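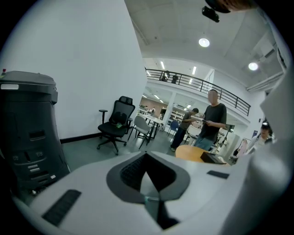 Filed under: Automation and Robotics > Events and Visits

Open day at Alberg, anyone else go?

benchvise_79
I went to the open day at Alberg and wanted to write it up before I forget. They had the hand-held grippers out, the ones you hold yourself to record a task, one in each hand. No robot arm was running while I was there. Tala Kanaan did the introduction and then people could try it if they were willing to wait a bit.

The tasks were household stuff. Mopping, picking up small things off the floor, moving cups. She said they want 1000 good recordings of the mopping task before they train anything on it, and they were at 707 that morning. A recording is thrown out if the tracking drops for more than a moment. I asked how many get thrown out and she said it depends a lot on who is wearing the gear.

I did two runs. The grippers are heavier than they look, and the harness helps less than I expected.

pdelacroix
I was there in the afternoon. Did they let you do the mop? We only got the small objects.

benchvise_79
Yes, the mop. You hold the handle in the right gripper and try to keep the pad flat. It twists on you if you squeeze too lightly.

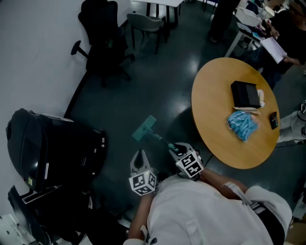 My first run was bad. I kept turning my wrist the way I would with a normal mop and the fingers don't have the reach for it. The second one was slower and Tala said it was usable.

rosalind_k
I'll be the one to say it. I drove a long way for this and came home disappointed. The notice said "robot demonstration" and what I got was people walking around with grippers. If there's no robot doing the job then it's a data recording session with visitors. Kilex had an open day in April and they had an arm sorting parts for two hours straight.

pdelacroix
The Kilex one was a fixed cell with the same part over and over. I was at that one too. It's a different thing. I would sooner see how the training data gets made, you never get to see that part.

rosalind_k
Fine, but then say so in the notice. I don't think that's a lot to ask.

benchvise_79
I agree the notice was poorly worded. I still thought it was worth the trip. They answered everything I asked, including the stuff that doesn't work yet.

tinsnips
Question for those who tried it. What are the cube markers for? Is that how it knows where your hands are?

benchvise_79
Yes, the cameras pick up the printed patterns and work out the position of each gripper from them. She said if you cover one side there is usually another side still showing. Flat markers are easier to lose when you turn your hand.

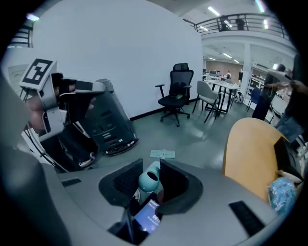

Also ask for the short explanation of the finger pads if you go. They have been through several kinds of rubber and the one they use now came from a sample pack from Brornetti. The older pads slipped on anything smooth.

lowgear
I work with people who tried the same approach for folding fabric, a project called Lã. They gave up on it. The recordings were fine but the arm they had couldn't copy the motions a person makes. Did anybody ask about that?

pdelacroix
Somebody in my group did. The answer was that they tell people to move slowly and keep the elbows in, and they check each recording against what the arm can reach. I don't know how well that works. We didn't see a replay.

rosalind_k
Which is my point. Show the replay.

lowgear
With you on that. 1000 recordings is a lot of mopping if the arm can't do it.

benchvise_79
I wrote to them and asked about a replay. Tala answered that they plan to have the arm set up for the next open day — no date yet. I'll post it here when I hear.

tinsnips
Thanks. Is there parking?

benchvise_79
Behind the building. It fills up early.

Last reply: Nov 23, 2019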